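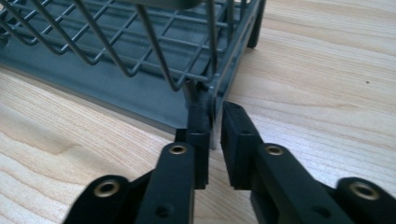 Sat 28 October, Gosgate kitchen bench

Came in to go through the week's counts while the building was quiet. Martti Oksanen's sheet says 2,359 pieces through the wash-up line, of which the Wurnard arm handled 1,155. Management will read that as half the job gone. I don't.

The sheet logs a piece as "handled" when the arm lets go of it. It doesn't log who turned the bowl over afterward so it would drain, or who walked across from the prep side when the arm stopped and beeped. I asked the two people on the late shift to mark every time they stepped in. They managed it for one evening and then got too busy, which tells me something too.

Racks are still the sore point. Plates are fine. Moving the rack itself is where I'd like to see proof before anyone promises anything. Thin wire, corners that don't give you much to hold, a tray that may or may not come along with the basket. A person does it without looking, one hand, while talking. Sándor Somogyi thinks the corner is the best place to grab. I think it's the best place to bend a rack. We agreed to disagree until there are more tries on the log.

Bigger worry is the shift plan. Zarkudden sent a draft that drops the second wash-up person from 2 evenings a week. The argument is that the arm covers the load. Maybe it covers the load on paper. The one left behind gets all the odd stuff – stuck pans, chipped glasses, the arm's own mistakes – and none of the easy plates that used to give them a breather. The job gets shorter and harder, and I can't find a line for that anywhere in the draft.

Last October's count by hand was 2,013 for the same week, with both people on. So we are up, but we also opened the Csizmadia counter in between. Can't split the two from what we have.

To do:
– add a "person stepped in" column to the sheet, one tick, nothing fancy
– ask late shift what they'd hand over first if it were up to them
– rack tries: write down the misses as well, Sándor
– reply to Zarkudden before the plan goes up on the wall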